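Skivia student project tracker
Posted August 2026 by Plendar team

Ticket: wrist camera stream on the left hand, grasp classifier drops the bottle class
Component: Plendar / perception
Status: open, workaround in place
Severity: blocks the bottle task for the course demo

Summary

The grasp classifier reports "no object" on the bottle task while the bottle is plainly in view of the wrist camera. The fault is intermittent. It appears on the bottle task and so far on none of the others. Wrist camera stills follow.

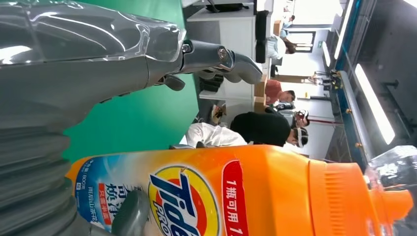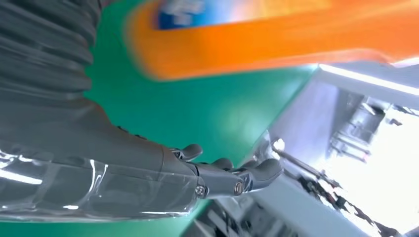
1. Environment

Hand controller: Arkis, stock firmware from the February lab image.
Capture and labeling: Eze, course branch.
Classifier: Plendar, team checkpoint, trained on 1000 labeled stills.
Work surface: green mat, unchanged during the ticket.
Room lights: on for all runs. Blinds not controlled.

2. Observed behavior

In the still with the Tide PRO bottle in sharp focus, one finger is on the label and another is curled above it. Plendar returns the correct class on this still every time it is replayed.

In the still with the blurred orange shape along the top, Plendar returns "no object". The label is a blue and white smear and no text can be read. The hand is over the mat with its fingers extended. Replay gives the same result, so the classifier is deterministic on stored input and the problem is in what it receives.

The controller log shows the close command being canceled after "no object" is returned. The arm then goes back to its hover pose and retries. After 5 retries the task times out and Eze marks the episode as failed.

3. Steps to reproduce

a. Start Arkis, home the hand, confirm that all joints report ready.
b. Start Eze in record mode with auto exposure enabled.
c. Load the bottle task in Plendar and set the approach speed to default.
d. Run 20 approaches without moving the mat or the base.
e. Open the episode log and filter on class = none.

The fault shows in up to 4 approaches per batch. It has not been possible to trigger it on a chosen approach.

4. Checks done

Cable reseated at the wrist and at the host. No change.

Timestamps compared between Arkis and Eze. Offset is stable and within one camera period – clock drift ruled out.

Classifier threshold lowered one step. The bottle class came back on part of the failed stills, but the mat alone then started to score as an object. Reverted.

Approach speed set to half. No failures in one batch. This points to motion blur, though one batch is not enough to close on.

Auto exposure log pulled. Exposure time changes within a single approach. The ceiling lights come into view as the wrist turns, and the metering swings between the bright fixtures and the darker hand. Long exposures line up with part of the failures. The rest have a normal exposure value and are still blurred, so exposure is a contributor at most.

Image orientation checked. The camera is mounted rotated and Eze stores the stream as received. The training stills have the same rotation. Not a cause.

Training set reviewed by class. Nearly all bottle stills were picked by hand for a readable label. Blurred ones were thrown out during cleaning in February. The classifier has therefore had very little chance to learn the bottle from color and outline alone. The other classes were cleaned by script with a looser limit and kept their blurred stills.

5. Probable cause

Two items, neither confirmed:

– the wrist is still moving when Plendar takes its decision still. The wait for the settle flag from Arkis was taken out of the task script when the retry logic was added.
– the bottle class is overfitted to sharp labels.

6. Workaround

Approach speed at half for the bottle task only. Set it in the task file and leave the global value alone, as the Skivia demo scripts read the global value too. Cycle time goes up. Acceptable for the demo.

7. To do

Put the settle flag wait back ahead of the decision still and rerun step 3 at default speed.
Lock exposure for one batch and compare.
Recover the discarded bottle stills from the February backup, relabel, retrain.
Add a blur score to the Eze episode log so that this can be filtered without opening stills one at a time.

8. Notes

Do not merge the threshold change from the test branch. It was pushed by mistake and makes the empty mat case worse.

The retry limit is read once at startup. Editing it during a session has no effect until Plendar is restarted – this cost us most of one afternoon.

Replay logs are in the ticket folder under bottle_none. The half speed batch is in a separate folder and has not been labeled yet.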